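From: Lucía Collado
To: Brerkville Woodfinishers list
Date: February 1, 2020
Subject: Re: Oil or shellac on an old tabletop?

Marín wrote:
> We picked up my aunt's dining table in December and the top is dull
> and a bit thirsty looking. My neighbor says to strip it and start
> over. Would you go with oil, or is shellac worth the trouble? It
> has to survive two kids and a lot of spaghetti.

Hi Marín, and hello to everybody else too, I've been quiet since the holidays but I do read every digest with my coffee!

Please don't strip it yet. Wash it first with a little mild soap on a rag you've wrung out hard, let it sit overnight, and look at it again in the morning. I had an old sideboard years ago that I was all set to sand down to nothing, and most of what I took for worn finish was furniture polish and kitchen grease (my mother-in-law's kitchen, bless her, she fried everything).

If it still looks thirsty after that, I'd go with oil for a family table. Shellac is lovely but it hates hot plates and spilled wine, and you'd be fussing over rings forever.
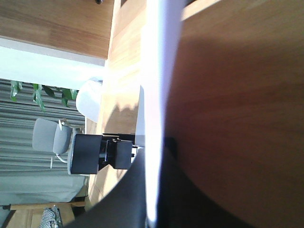 Brown wood, up close, lighter toward the top.

For the oil I use the Senitz, thin coats, wiped off well before it gets tacky. Scuff lightly with 300 paper between coats and leave at least 12 hours, longer if your garage is as cold as mine is right now. Maso swears by a wax on top. I've gone back and forth on that and mostly skip it.

And lay your oily rags out flat outdoors to dry, please, don't ball them up in the trash can. They can catch fire all by themselves.

Let us know how the wash goes, and say hello to your aunt!

Warmly,
Lucía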